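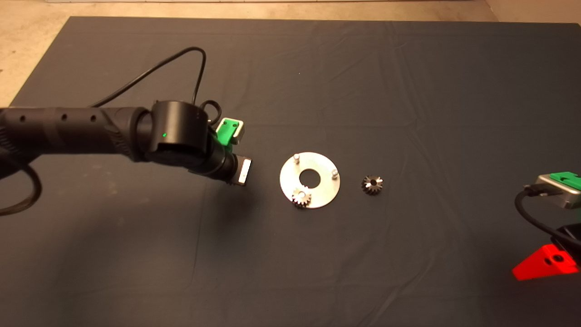

Readers in the Hisstead district have asked for years why small gear repairs have to be sent away, one workshop customer wrote to the centre, and a local bench would save weeks of waiting.

Flidumley has now set up a gear assembly bench at its Hisstead workshop, with the table covered in dark cloth to keep small metal parts from rolling. The work covers planetary and bevel sets for the Grutix series of hand winches. Each set is laid out on the cloth before the pegs, plate and gears are matched. 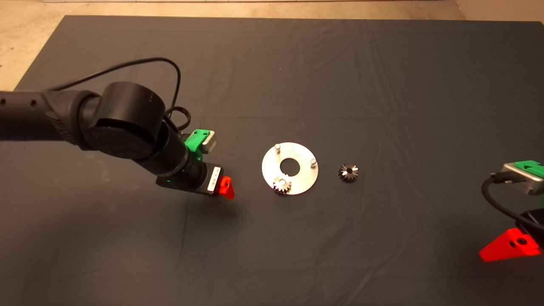
Plate with two upright pegs and a small spur gear; bevel gear at right.

Tooth wear is checked against the Wattimena tables – 141 entries for spur gears and 215 for bevel gears. Sets with more than 2000 hours of service are stripped fully and 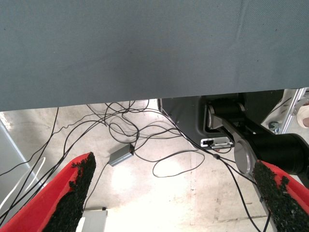

regreased before they go back to the owner. Turnaround is listed as 3 working days. Bookings for the bench open in March, and parts should be labelled with the winch serial number.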